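I caught Sekar Pangaribuan at lunchtime, which was a mistake, because he talks with his hands and he was holding soup. He runs the cloth-handling study at Lamont, and I'd come to ask him about one number in the Fomora write-up that had been bugging me since January.

The number is 28. That's how many kinds of cloth item the group put through its method, and I wanted to know why they stopped there. "We ran out of laundry!" he told me, and then (a bit more seriously) he said the curve had gone flat. Past a certain point, another shirt taught the model very little. Another pair of hands taught it a lot.

So that's the result, really. People pick up a pair of grippers, fold and stretch and tug at cloth, and the recordings train a policy that later runs on a robot. The group collected 3054 recordings, and when they held the total steady and spread it over 16 people, the policy did better on cloth it had never met than when 4 people did all the work. I asked if that surprised him. "It annoyed me," he said. "I was one of the four. I thought I was very good at towels."

He's happy to talk about what went wrong, too. Early on everybody was told to fold the same way, and the policy fell apart the moment a corner slipped. Now the instructions fit on one card, and the messy tries stay in the set. A colleague at Plullau still thinks that's sloppy, and they argue over it by email, mostly late at night.

Cloth held between two grippers, twice over:
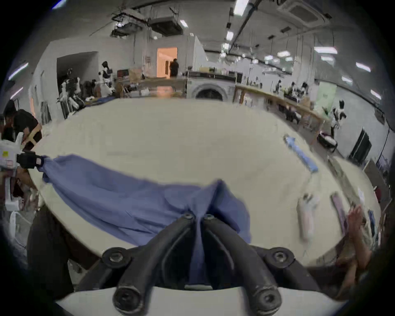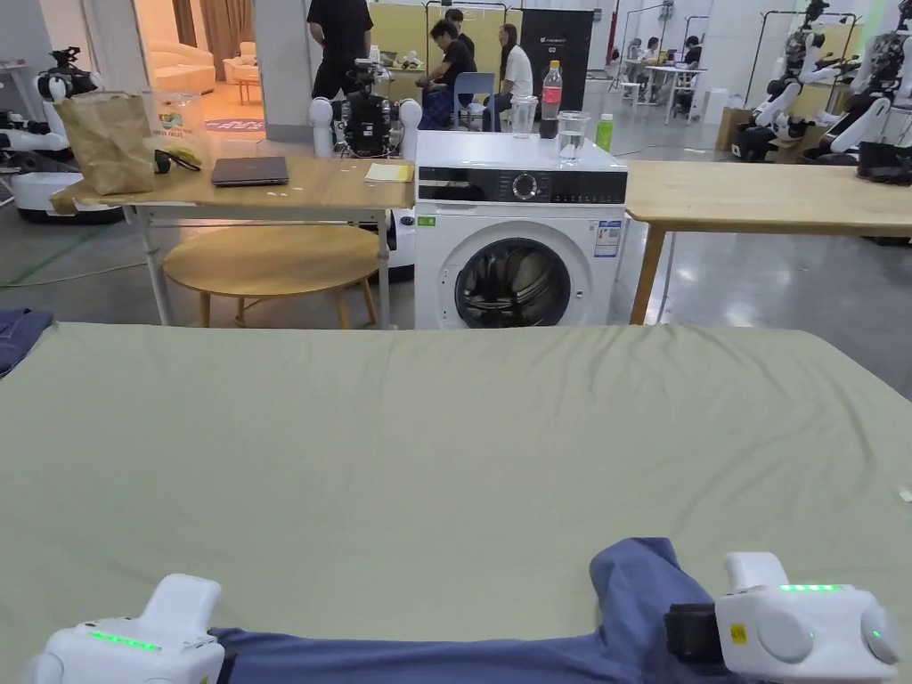

Why not just train the policy in simulation?

Simulated cloth still folds too politely, Sekar says. His group uses it to check their code, and the training itself runs on recordings of the real stuff.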